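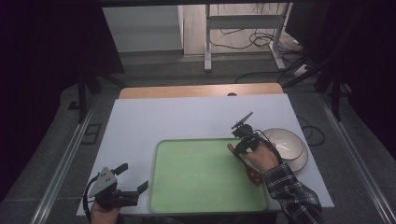 Figure 6.1 Tray, bowl and wooden spatula on a white worktable.

Print this chapter | E-mail this chapter

CHAPTER 6
Trays, Bowls and Utensils: Laying Out a Small Work Surface

Thanasis Stamatopoulos and Eftychia Papadakis

6.1 Scope of the chapter

Chapter 5 dealt with fixed storage: shelves, drawers, rails and the distances between them. The present chapter moves to the work surface itself and to the small loose items placed on it during the preparation and serving of food. Three classes of item are considered. Carriers are flat or nearly flat objects with a raised rim, of which the tray is the main case. Vessels are items with enough depth to hold a liquid or a loose solid. Utensils are held in use and have a handle and a working end.

The arrangement in Figure 6.1 contains one item from each class. The tray is light green plastic with rounded corners, the vessel is a white ceramic bowl with a wide rim, and the utensil is a reddish-brown wooden spatula. The same three classes are used in the exercises at the end of the chapter and again in Chapter 9, where the dishwashing area is treated.

Knives and hot pans are left out. Both need clearances larger than those given here and are covered in Chapter 7.

6.2 Terms

The following terms are used throughout. Some differ from trade usage, and readers who have worked from the Gresard tables should note the definition of reach in particular.

Surface. The flat top of the table or counter, measured to the inside of any edge strip.

Near edge. The edge at which the worker stands or sits.

Far edge. The edge opposite the near edge.

Footprint. The area of the surface covered by an item at rest, seen from directly above. The footprint of a spatula includes the full length of the handle. The footprint of a bowl is taken at the rim and not at the foot.

Rim height. The vertical distance from the floor of a tray to the top of its rim.

Overhang. The length of a utensil that extends past the rim of the carrier on which it rests.

Reach. The horizontal distance from the near edge to the grasping point of an item. The Gresard tables measure reach from the shoulder, and their values cannot be compared directly with those in this book.

Clear zone. The part of the surface kept free of items for the whole of a task.

6.3 The tray as a carrier

A tray does two jobs. During transport it holds items together. On the surface it marks an area in which items belong, so that a worker can tell at a glance whether something is in place. The second job is often overlooked in the design of small kitchens, where trays are bought to fit a cabinet and then prove too wide for the counter.

Rim height governs both jobs. A low rim lets the worker slide an item on or off with little lift, but it holds a round item poorly when the tray is tipped. A high rim holds items well and makes flat utensils hard to pick up, as the fingers must pass over the rim and then get under the handle. Where a tray is used mostly for flat utensils, the lower rim is preferred.

Corners also matter. A square inside corner collects crumbs and is slow to wipe. A rounded corner can be wiped in one pass with a folded cloth, at the cost of a small loss in usable area. Rounded corners are assumed in all worked problems unless a problem states otherwise.

The color of a tray should differ from that of the surface under it and from that of the items placed on it. A white tray on a white table is easily misjudged at the rim, and a worker setting down a bowl may catch the foot on it. A matte finish is preferred to a gloss finish under strong overhead light.

6.4 Placing the utensil

A spatula, a spoon or a pair of tongs can lie on a tray in three ways: parallel to the long side, parallel to the short side, or on the diagonal. The diagonal position accepts the longest utensil. It also uses the tray badly, leaving two triangular areas that suit few other items. For a single utensil the diagonal is acceptable. For two or more, the parallel position should be used and a longer tray chosen if needed.

The handle should point toward the hand that will use it. In shared kitchens, where the user is not known in advance, the handle is placed toward the near edge.

Overhang on the near side should not exceed 30 millimeters. Beyond this the handle may be struck by a sleeve or forearm and the utensil turned off the tray. Overhang on the far side is less of a hazard but still reduces the clear zone. Long loose cuffs should be folded back before any layout task, and the limits in this chapter are given on that assumption.

Wooden utensils need one further rule. They should be set down with the broad face of the blade flat against the tray only when dry. A damp blade left flat on plastic dries unevenly, and repeated wetting in this position may warp a thin blade. A damp blade is propped on the rim so that air can reach both faces.

6.5 Placing the bowl

A bowl may stand on the tray or beside it. The choice depends on the order of work. If the bowl is to be filled before it is carried, it stands beside the tray and is moved onto it last. If it arrives empty with other items, it is carried on the tray and lifted off first.

When the bowl stands beside the tray, a gap of 46 millimeters is left between the rim of the bowl and the rim of the tray. This allows the fingers of an adult hand to pass down between the two. With a wide-rimmed bowl the gap must be measured at the rim, as the foot may be much farther from the tray and gives a false impression of space.

A bowl should not be placed with its rim over the side edge of the surface. The layout is checked from above for this fault, as it is hard to judge from the near edge when the worker is standing.

6.6 The clear zone

The clear zone is normally a strip along the near edge. For the tasks in this chapter its depth is set at 180 millimeters. It is used for setting down the hands, for passing items from one hand to the other, and for wiping. Items may cross the clear zone but may not be left in it.

On narrow tables the clear zone and the tray together can take up the whole depth of the surface. The tray should then be turned so that its short side runs from near edge to far edge. If it still does not fit, a smaller tray is used. Reducing the clear zone is the last resort.

6.7 Worked case: the Oltalton counter

The Oltalton kitchen was refitted in January with a counter shorter than the one it replaced. Staff had been using a large Fragkou tray for serving utensils, with bowls stacked to its right. On the new counter the bowls stood close to the side edge, and the tray covered most of the clear zone.

The layout was revised in the order given in this chapter. The clear zone was marked first with tape. The tray was then replaced with a smaller Jilimow model and set against the back of the counter. Utensils were limited to one spatula and one spoon, both parallel to the long side. The bowls were brought in last, at the specified gap, and the stack was reduced until it could be lifted with one hand.

The revised layout was timed over 30 serving rounds. Results are given in Table 6.2 and discussed in Section 6.9. Readers should attempt Exercise 6.1 before turning to them.

Related chapters
Chapter 3: Measuring a Table or Counter
Chapter 5: Shelves, Drawers and Rails
Chapter 7: Knives, Boards and Hot Pans
Chapter 9: The Dishwashing Area
Appendix B: Converting Shoulder Reach to Edge Reach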